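Okay, a short thread on what has been keeping me so cheerful lately, and thank you for all the kind messages (I'm still working through them!)

1. We wanted to know if a multi-fingered hand learns better from many quick demos or from a few slow, fussy ones. I was firmly on team many. Kausar Durrani was firmly on team fussy.

2. So Kausar recorded 50 slow ones, I recorded 734 quick ones, and each set trained its own policy. Same arm, same toy kitchen, same job: pick up a block by the stove and put it in the pot.
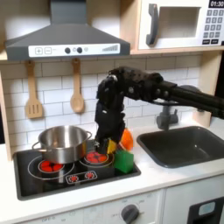 Photo: Barnabás Antal / Mirkside

3. We gave each policy 20 tries, and Kausar's won by 3. I've been a good sport, mostly.

4. My guess is that I rushed the moment when the fingers close, and the policy picked up my bad habits along with the good ones. Blocks bunched together gave mine the most trouble.

5. It's one kitchen and one hand, so please don't go rewriting your plans over it! Next we mix the two sets, and I'll post how that goes in August.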